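About Us

Tromard started with a kitchen table. We had moved into a rental with a big ugly one already in it, and after a month of sanding, swearing and sending offcuts back and forth in the mail, we had a tabletop we loved and a garage we could no longer park in. Friends asked for one. Then friends of friends asked, and by July of that year we were cutting tops on weeknights and answering emails at breakfast.

We make and refinish tabletops. That's the whole business! Desks, dining tables, craft tables, the long counter-height ones that schools like for art rooms, and plenty of plain rectangles for people who already own a good set of legs and just need something new to put on them. So far 3,734 tops have gone out our door, and we still get a little giddy when the truck backs up.

What we make

Our everyday range is called Sundero. These are wood-grain laminate tops in pale and mid tones, made for families, classrooms and anybody who eats, draws and pays the bills at the same spot. They wipe clean with a damp cloth, they don't need oiling, and they're light enough that two people can carry most sizes up a flight of stairs (we've done it, many times, including once in the snow).

Ehlers is our solid wood range. It's slower to make and it costs more, and it will want some care from you over the years. If you like the idea of a table that picks up a history, go with Ehlers. If you have a toddler with a fork, maybe start with Sundero and come back to us later.

Stiralard is the refinishing side. You bring us a tired top, we strip it or re-cover it, and you take it home again. We've done diner tables, drafting tables, a ping-pong table that became a desk, and a whole library reading room that came to us in one load of 80 tops. That one took most of a spring, and we ate a lot of sandwiches standing up.

How we choose a pattern

People are sometimes surprised by how long we can talk about grain. We keep 155 sample boards on the wall by the front door, and customers wander along it with a coffee and come back an hour later with four favorites, usually all beige. We love this part. Two boards that look like twins on the wall can feel completely different once they're laid flat in a room, so we always send people home with the biggest pieces we can spare and ask them to live with them for a few days. Put one by the window. Put one under the lamp where you do homework. Eat a bowl of cereal on it.

Straight grain is calm and tidy and makes a narrow desk look longer. Cathedral grain, the kind with those long pointed ovals nested inside each other, has a lot more movement, and on a big dining top it can be gorgeous. Plenty of patterns give you both, quiet lines to one side and loops through the middle, and then the fun is deciding which way round the table should go.
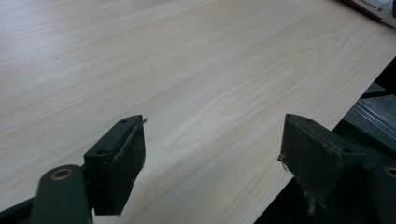 Light matters just as much. A pale top will wash out near a bright window and go duller toward the shady side, and a color that reads as cream at ten in the morning can look nearly pink by supper. We think that's one of the nicest things about the lighter boards, but you should know it before you order, so we bring it up with everyone.

Edges are the other thing we'll ask you about. A straight, square edge is our standard and it's what most people pick. We can round it over if you have small kids or if you lean on your forearms when you type. Corners can be eased too, for no extra charge.

Visiting the shop

Come by! The front room is open from nine to four, and you're welcome to poke around the sample wall whether or not you're buying. If you can, bring the measurements of your room and a photo of the floor, and bring a chair cushion or a curtain tie if you're trying to match something. There's parking in back for cars and for anything with a trailer.

We keep 200 ready-cut tops in stock in the common sizes, and those can usually go home with you the same day. Custom sizes take three to four weeks, a little longer in late summer when the schools are all ordering at once. Refinishing depends on what's under the old surface, and we'll give you a date once we've had a proper look at it.

If you already have one of our tables, send us a picture of it in use. Messy is great. We pin them up next to the saw.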